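4. First practice run with the Halteo hand grippers

Your pair is built, so now for the fun part!

1. Clear the desk and drop one soft cloth in the middle. Crumpled is great.
2. Hold one gripper in each hand, jaws facing the cloth.

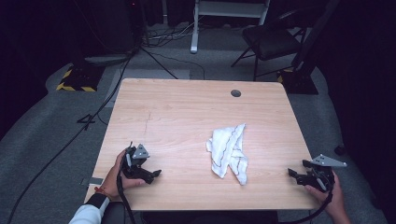 3. Close both jaws on the cloth, lift slowly, and count to 8.
4. Lay it flat and go again (4 rounds is a good start).

Note: Let the cables hang with some slack.

Caution: Keep fingertips out of the jaws.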